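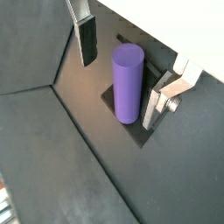
Peça que escapa da garra: verificar antes de mexer na força

Desligue e bloqueie o movimento antes de pôr a mão na célula. Limpe as almofadas dos dedos com pano seco e reaperte os parafusos - folga mínima já desvia o fecho.

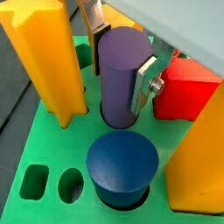
Cilindro roxo entre os dois dedos da garra.

Se a falha 14 voltar, reduza a velocidade para 40% e repita a pega. Cilindro deitado exige nova referência.
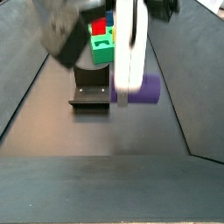 Teodor Holmgren comentou que, na Greltura dele, a falha só sumiu com almofadas novas, após cerca de 400 ciclos.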